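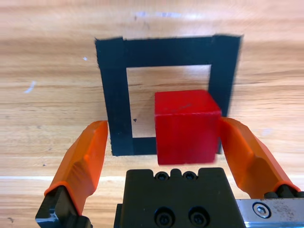 How do you tell whether a wooden tabletop has an oil finish or a film finish?

Put a drop of water and, separately, a drop of mineral spirits on the underside of the top and check how the surface responds. A film finish (lacquer, varnish, polyurethane) sits on top of the wood, and neither drop will darken it. A worn oil finish lets water in slowly, and the wood under the drop turns a shade darker. The test has to be done before any recoating. Oil will not cure over an intact film, and it stays tacky until it is wiped off.

Recoating an Oil-Finished Tabletop
23 October 2024

195 shares
22 comments

The steps below cover maintenance of a top that already has an oil or hardwax oil finish and has gone dull or dry in patches. They do not cover stripping a film finish. The products named are the ones used in the Keminham shop. Equivalents will work if the label says they are intended for interior furniture.

Materials

Plumberg hardwax oil, clear satin
Mineral spirits
Mild soap and a bucket of warm water
Lint-free cotton cloths
400-grit abrasive paper and a flat sanding block
Zornon white non-abrasive pads
Painter's tape
Nitrile gloves
A metal can with a lid, half filled with water, for used cloths

1. Clean the surface

Wash the top with the soap solution and a well-wrung cloth. Work with the grain and change the water when it clouds. Rinse with a second cloth and clean water, then dry the top at once. Leave it overnight. Moisture trapped under fresh oil shows up later as a gray cast, and the only repair is to sand back and start again.

Remove anything stuck to the surface at this stage. Tape should be pulled back on itself at a low angle, slowly, in the direction of the grain. Pulling straight up can lift fibers on softwoods. If adhesive stays behind, dampen a cloth with mineral spirits, hold it on the spot for a minute, and wipe. Do not scrape with a metal blade. Repeat as needed, and use a fresh part of the cloth each time so the adhesive is not spread across a wider area.

2. Degrease

Wipe the whole top with mineral spirits. Kitchen and play tables need more attention here than desks do. Wax crayon, cooking oil, and hand lotion all stop new finish from soaking in. Let the solvent flash off with the windows open before sanding.

3. Sand lightly

Sand with 400 grit on the block, along the grain, using even pressure. The aim is to knock down raised fibers and give the old finish a uniform scratch pattern. Two or three passes over each area are enough. Do not sand by hand without the block, as fingers leave shallow grooves that catch the light after the oil goes on.

Edges and corners wear through fastest. Give them one pass with the paper folded in the palm and leave them alone after that.

Vacuum with a soft brush, then wipe with a barely damp cloth. Look across the top toward a window. Any remaining dust will show as a pale haze.
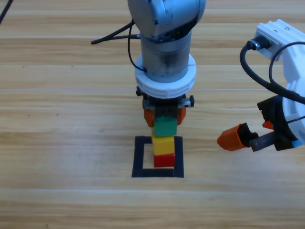
On a top made of joined boards, run the vacuum brush along every seam a second time. Dust packed into a joint mixes with the oil and dries as a pale line that cannot be wiped out later. If a seam has opened wide enough to take the corner of a sheet of paper, do not fill it. Boards move across their width with the seasons, and a gap seen in winter will often be closed by June. Hard filler in a moving joint cracks or gets pushed up above the surface.

4. Apply the first coat

Stir the oil. Do not shake it. Pour a small amount onto a white pad and spread it as thinly as possible, first across the grain and then along it. Do the full length of the top in one go so that a wet edge is always kept.

Wait the time given on the can, then buff off everything that has not soaked in. The surface should feel almost dry to the hand. Most failures we see at the Zepeda bench come from oil left standing on the wood. It forms soft, glossy patches that print when something is set on them.

5. Let it dry

Allow over 22 hours before recoating. Cold or damp rooms need longer. Keep air moving but do not aim a fan at the top.

6. Apply the second coat

Rub the surface once with a dry white pad, wipe off the dust, and repeat step 4 with less oil. Use 2 coats at most for maintenance work. A third has nowhere to go and only builds up on the surface.

7. Cure

Light use is acceptable the next day. Do not wash the top, cover it with a cloth, or leave rubber or plastic feet standing on it until the full cure time on the can has passed.

Disposal of cloths

Cloths and pads soaked in drying oil can heat up and catch fire without any outside source. Put them in the water-filled can as soon as each coat is done and close the lid. Do not leave them folded on the bench between coats.

Spot repairs

For a single dull patch, clean and degrease as above, sand only the patch, and feather the oil a hand's width beyond it. Buff until the border cannot be felt. If the patch is still lighter than the area next to it after drying, apply oil to the whole board, seam to seam.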